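**Do I need a sewing room to fix my own clothes?**
Nope! I do all my mending at home in Udthorpe on top of a snowman blanket, with my cutting mat plopped right on it.

**How big is your pile?**
Never big. I stop at 2 things a night or I get sloppy (jeans count double).

**Should I wash stuff first?**
Yes please, and fold it so you can grab the next piece.
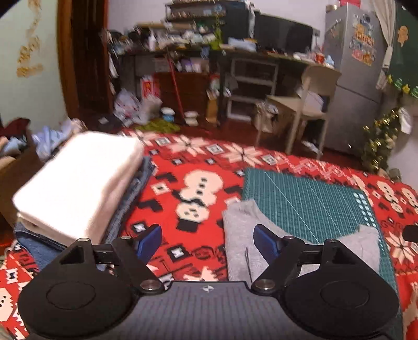 Stretchy necklines I leave for last, when my hands are warmed up and I've got tea.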